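Clearing and wiping down a desk mat

Applies to large mats used on a shared work table where people also eat and drink. Allow 13 minutes for the full procedure.

1. Switch off and unplug any lamp or kettle on the table. Let the kettle cool before moving it.

2. Remove cups with lids first. Hold the cup below the lid. Pressure on the rim can pop the lid off, and a straw will tip a nearly empty cup if it catches on a sleeve.

3. Remove bowls next. Scrape leftovers into the trash before carrying them to the sink.

4. Mix 600 ml of lukewarm water with 4 drops of dish soap. Wring the cloth until it no longer drips.

5. Wipe from the back edge of the mat toward the front in overlapping strokes. Go over it again with plain water.

6. Lift the mat and dry the tabletop under it. Moisture trapped there will mark a wood finish.

Items that are not used on the mat, such as a kettle or tissue box, should be kept along the back edge.

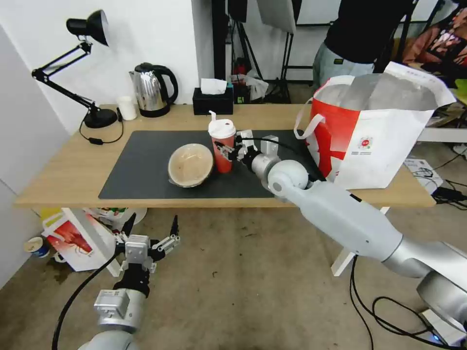 Thenmozhi Annamalai
Workspace Editor, Vilov

A tilted bowl should be emptied before the cup next to it is moved. Stained ceramic can soak in the same soap mix. Disposable cups go in the trash once drained, with the lid and straw taken off.

Repeat weekly. For felt mats, skip steps 4 and 5 and use a dry brush.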